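Marijke Vandenberghe had been selling on weekends for years before she rented the unit in Mistdale. The shop, Smits, is named after the hardware store that used to be there. She kept the old sign when she opened in May and has had no plans to change it.

She sells secondhand clothes, remnants and yarn. Most of it comes from house clearances, and most house clearances come to her by phone.

"People call when they have a week left to empty a place," she said. "They want it gone. I go over, I look, and I make one price for the lot. I don't pick through it in front of them."

Her first clearance was 584 garments from one attic. She still has a few of the coats. 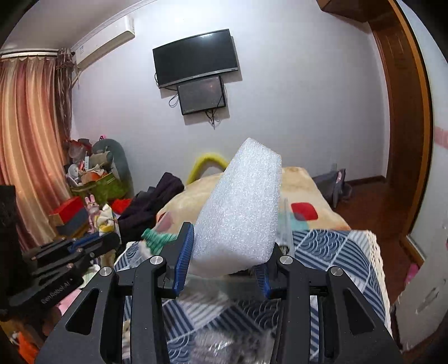 How does she decide what a piece is worth?

She checks the seams first, then the fabric label, then the smell. A coat with a sound lining can go for $30. The same coat with a torn lining goes for much less, and she will only take on the repair if she has the right thread already.

"I used to fix everything," Vandenberghe said. "I lost a winter that way. Now if it needs more than an hour, it goes in the cheap bin and somebody who likes sewing can have it."

Her brother Willy does the books and drives the van. He wanted her to sell online from the start, and for a while she did. The returns wore her down. Buyers would write that a green was the wrong green. She closed the online store after one season.

"The van costs what it costs," Willy Vandenberghe said. "But we sell more when people can touch it."
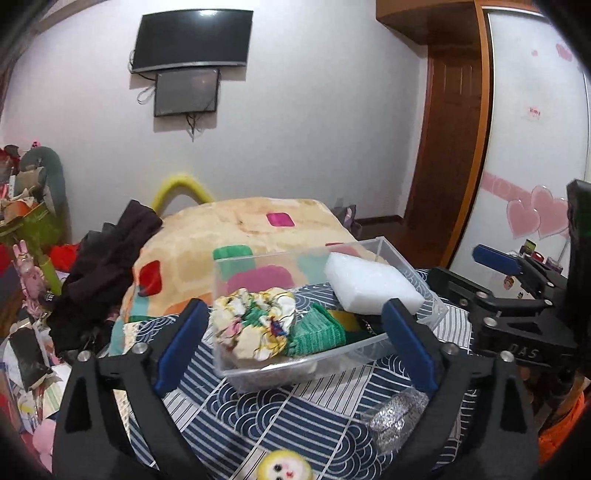 Small goods are the part of the trade she had to learn from scratch. Scarves, hats and scraps don't hang well, and on a rail they get passed over. She tried baskets, then drawers. A clear plastic box with no lid suits them better, with a bunched-up print at one end and a folded green knit next to it, so a customer can see there is more than one kind of thing to dig for. Prices are by the handful or by the piece, and she is not strict about which.

Danjuma Shehu, who runs the repair counter on Saturdays, gets his patches from those leftovers. He charges $4 for a plain patch and does no zippers.

"Zippers are another trade," he said.

Vandenberghe has the lease for 2 more years. The roof over the back room leaks and the landlord has been told. She would like a second rail by the window, and better light over the mirror.

"I'm not looking for a bigger place," she said. "I'd only fill it."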